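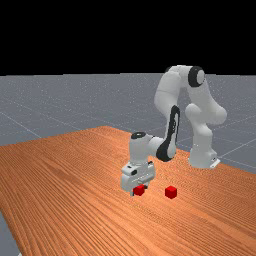

The Cumcombe Bus

The bus to Cumcombe left from behind the market hall, and I was early for it. I had a bag with two shirts in it and a biscuit tin with my aunt's letters. The tin was the reason for the trip. She had died in November and left me the letters along with a note asking me to take them back to the man who wrote them, if he was alive, and to leave them at the house if he wasn't.

The driver looked at my ticket and said they didn't stop at the chapel any more.

"Where do you stop?"

"The garage. You can walk it."

I sat near the front with the tin on my knees. There were two other passengers, a woman with a sack of onions and a boy in school uniform who slept with his mouth open. It rained until we were past the reservoir and then it was only grey.

I had read the first of the letters and no more. It was about a fence. He wanted to know whether she thought he should mend it or take it down, and he gave the price of posts. I had expected something else and I felt foolish for having looked, so I put it back in its place and tied the string again.

The garage at Cumcombe had one pump. A man was eating a sandwich inside, standing up. I asked him for the house and told him the name of it, and he chewed for a while before he answered.

"Stosano," he said. "That's up past the chapel. Funny name for it. They say his mother chose it."

"Is he still there?"

"He was on Sunday."

The road went uphill between hedges. I passed the chapel, which had a padlock on the gate and a notice about the roof fund, nearly all of it washed away. After that there were no houses for a long stretch. I changed the tin from one arm to the other. My shoes were wrong for it.

The house was low and had a green door. There was no fence at the front, only a line of stumps where one had been. A brown dog came round the side and looked at me and went back again. I knocked.

He was smaller than I had pictured, and very clean. He wore a tie under his jumper. I said who I was and he looked at the tin before he looked at me.

"She kept them in that?"

"Yes."

"I gave her that. It had shortbread in it."

He took me into the kitchen and put the kettle on the stove. The dog was called Cuso and was not allowed in the kitchen, but it lay across the doorway with its paws over the line. He asked how she had been at the end. I said she had been comfortable, and then I said that she hadn't, very, but it had been quick. He nodded at the second answer.

He untied the string and laid the letters out on the oilcloth without opening any of them. He seemed to know them by the envelopes. It took him some time and I drank my tea and looked out of the window at his beans, or at the canes where the beans had been.

"There's 197," he said. "There ought to be one more."

I told him I hadn't taken any. He said he didn't think I had. He got up and went into the other room and I heard a drawer. When he came back he had a letter of his own, with her writing on the front. I knew the way she made her sevens.

"This is the only one she sent me," he said. "I was 21 years waiting for it. You may as well have it, if you're giving me mine."

I asked him what it said.

"It says take it down."

He put the letter by my cup and squared it against the edge of the table. I didn't know if I was supposed to laugh. He was pouring more tea and I couldn't see his face.

"And the one that's missing?" I said.

"That's the one that would have needed a longer answer." He pushed the milk across. "There's a bus at ten past five. You'll want to start down by half past four, in those shoes."

I stayed until twenty past. He talked about the price of feed and a cousin who had moved to the coast. When I left he gave me the empty tin to carry her letter in, so it wouldn't get wet. The dog walked with me as far as the chapel gate and sat down there, and I went on to the garage by myself.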